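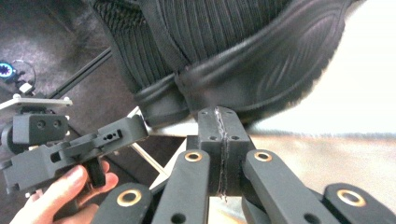 Ticket 2112: Fuzz on black knit and shiny patches on rim

Status: Closed
Product: Lesus, black rib
Opened: 22/06/2025
Category: Care and cleaning
Attachments: 1

Customer report

I have had my Lesus since February and it has been fine until lately. The black knit has gone fuzzy along one edge. The ribs in the middle still look tight and straight. Where the knit meets the thick rubbery rim I also get a line of gray lint that comes back after every wash.

Second thing, the rim looks shiny when light hits it. I can't tell if it is worn or if something has been left on it. The faint ridges molded into it are still there.

What I have tried so far:
Machine wash, cold, in a mesh bag, normal spin.
Sticky roller. Took off some lint but the fuzz stood up more afterwards.
Damp cloth on the rim with dish soap. No change to the shine once it dried.

I would like to know if this is a fault or if I am washing it wrong. Bought from the Allameo store in Uvuscombe. I still have the receipt.

Reply from support

Thank you for the photo. The ribs look close together and we can't see a pulled row in the part that shows. Fuzz at an edge can come from rubbing, from the wash, or from lint picked up off other fabrics, and each one is handled differently. Please answer the following:

What else goes in the wash with it?
What spin speed does the machine use on the cycle you picked?
Do you use fabric softener?
Is the shine on the rim tacky to the touch, or smooth and dry?
If you pull gently at the fuzz, does it come away or is it attached to the knit?

Please stop using the sticky roller until we have your answers. It lifts the ends of the yarn.

Customer reply

It goes in with bath towels, mostly light gray ones. I looked up the spin and the normal cycle runs at 1200 or so according to the manual. I can set it down to 600. Yes to softener, same amount I use for the towels.

The rim is slightly tacky if I press a thumb on it and hold. Not sticky enough to leave anything on my hand.

The fuzz is mixed. The gray bits come off when pulled. The black bits don't.

Reply from support

The gray lint is very likely from the towels. The black fuzz is the yarn of the knit itself and should be trimmed, not pulled. The tacky feel sounds like softener drying on the rim, and lint will stick to that, so clean the rim first.

Step 1. Mix 4 drops of plain dish soap into a bowl of lukewarm water. Wipe the rim with a soft cloth, following the curve. Use a soft toothbrush in the molded ridges. A single wipe usually isn't enough for softener, so repeat with fresh water until the cloth no longer drags.

Step 2. Rinse the cloth, wipe again with clean water, and pat dry.

Step 3. Let everything dry flat for 12 hours away from a heater. Don't use a dryer.

Step 4. Brush the knit with a dry, soft clothes brush. Go along the ribs, in one direction – never across them.

Step 5. Lay the fuzzy edge over your finger and trim the black ends with small scissors. Leave a little length. Don't use an electric fabric shaver close to the rim, as the guard can catch on it.

Step 6. For later washes: no towels in the same load, no softener, mesh bag, spin at 600 or lower.

Some sheen on the rim is normal, and it will still show under a strong lamp after cleaning. If it still feels tacky after two rounds of steps 1 and 2, write back and we will look at it as a material problem.

Customer reply

Did the rim twice. The water was cloudy the first time and clear the second. It isn't tacky now. It still has a bit of a shine but it is even all the way along, so I am leaving that alone.

The brush got most of the gray out. There was some packed in under the lip of the rim that the brush didn't reach – a wooden toothpick worked for that. I trimmed the edge and it looks better, though you can still tell which side it was.

One question. I have a bottle of Miettinen wool wash at home. Is that OK to use?

Reply from support

We haven't tested that one, so we can't say for certain. Check the label for softener or lanolin. If it lists either, use a plain mild detergent instead. The toothpick is fine if the tip is blunt and you keep it off the seam.

Customer reply

It has lanolin in it. I will use the ordinary stuff. Washed it once on the low spin with only dark T-shirts and no new lint along the rim so far. You can close this.

Resolution

Softener on rim and lint from mixed load. Cleaned by customer. No return or replacement.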